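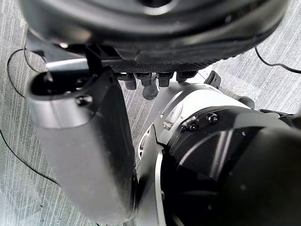

Teaching by Hand and Teaching from Afar – Notes for Week 2
March
By Barış Saraç
Filed under: Course Handouts, Robotics Workshop
Print this page | E-mail this page

Welcome back, everyone, and thank you for the lively discussion last time. I promised to write up the part we rushed through at the end, when half of you were already putting on your coats, so please read this with a cup of something warm before you come to the Plornham room for the practical.

We have two ways of showing an arm what we want. The first is to take hold of it and move it through the job yourself, the way you might guide a child's hand around the letter S. The second is to sit at the remote handles and let the arm copy you. Both give us a recording, and in both the robot learns from what it saw and what its joints did along the way, so a clumsy showing gets learned just as faithfully as a graceful one. I say this every year and every year somebody smiles at me as if I were exaggerating!

1. Guiding by hand

Put the arm into its free mode and wait until you feel it go light. Hold it well back from the fingers, on the solid part of the wrist, and move from your shoulder so that the path comes out smooth. Beginners tend to push at the fingertips, which is natural enough (that is where the work is being done, after all), but it bends the motion in ways you won't notice until playback.

Remember too that your own hands can end up in the recording. If the wrist camera sees your thumb in every single showing, the robot may come to expect a thumb. Stand to the side, keep your sleeves rolled up, and try the whole movement once without recording. For the block-stacking task in the Prundurus exercise I'd like 20 good showings from each pair. Good means complete, from the starting pose to the release, with no long pause in the middle while you talk over what to do next.

2. Guiding from the handles

Remote control keeps your hands out of the picture, and most of you will come to prefer it after an afternoon of practice. It does feel strange at first. You lose the sense of touch almost entirely, and you will squeeze too hard, as I certainly did. Watch the fingers themselves and close them slowly, and let your partner call out if something is slipping.

Before you start, look at what the wrist camera sees and ask yourself whether you could do the job from that view alone. The fingers take up a good deal of it, and the parts of the gripper close to the lens look enormous. If the block disappears behind a finger just when you need it, come in from a different angle and see whether that helps. Cables deserve a look as well – a loop lying where the arm is going to travel should be moved aside and kept there for the whole set. 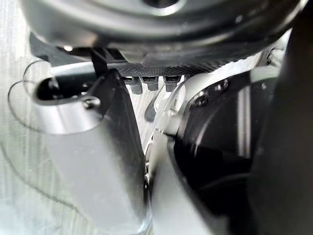

3. Keeping and throwing away

Save everything first, then sort. Last term's group at the Hämäläinen bench finished with 69 recordings and were very proud of them, and then spent a long evening finding out which ones had the arm starting from the wrong pose. Write a line in the log after each showing, even if it only says "fine" or "dropped it."

A failed try followed by a calm recovery is worth keeping, but mark it as such. A failed try followed by laughter and a restart can go.

For next time

Read the Stirkusach chapter on uneven demonstrations, as far as the section on speed. Bring your log, and a short note on which of the two methods you found easier and where you struggled. We'll begin with playback, so please have your files copied over before we sit down.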